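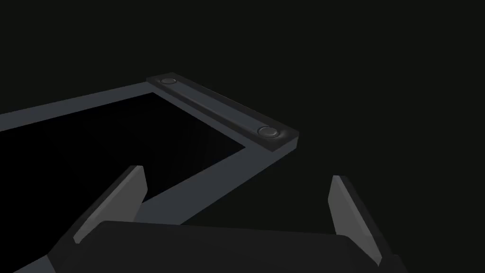
Open gripper by the gray rail, in the simulator.

Home | Builds | Opinion | Forum | About

Build the Room First

Print this page | E-mail this to a friend

I spent most of February making a room that doesn't exist, and I'd do it again tomorrow. My buddy Tanner Doucette thinks I'm nuts. He's at the shared shop every night with a real arm clamped to a real bench (he calls it Jetau, don't ask me), and he says a simulator is just a video game with worse graphics. Well, sure! But my mistakes cost me a restart and his cost him a $60 servo.

My beef is with the folks who start with a blank gray floor and one cube. Your kitchen isn't like that. Mine sure isn't.

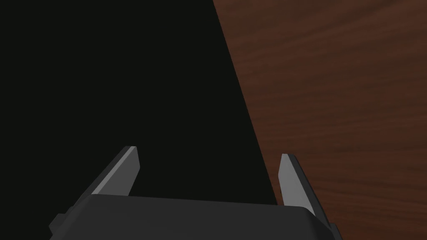 Up close: two fingers, one big dark shape, wood grain to the right.

Look how little you get from right behind the fingers. A slab of black and a wedge of table, and you're supposed to plan a move from that? I ran 300 tries before I quit blaming my code and started thinking about what each view gives you. If you only take one thing from me, save a wide view too.
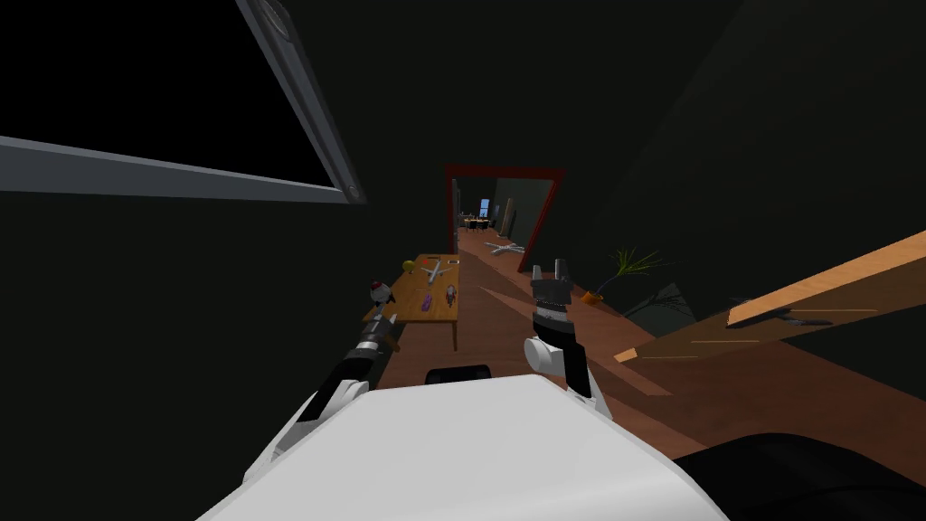
The wide view, with the table, the plant and the red doorway.

And please, put some junk in it. A toy airplane, a little figurine or two, a plant in an orange pot. I'd take six silly things on a table over another perfect cube any day of the week. Tanner can keep his clamps.

Comments

Laurier Dufour: Agree on clutter, but friction in these programs is still a guess. Tanner's servos are teaching him something.

kundeck_454: What are you running this on? My laptop sounds like a leaf blower.

Tanner D.: It was ONE servo.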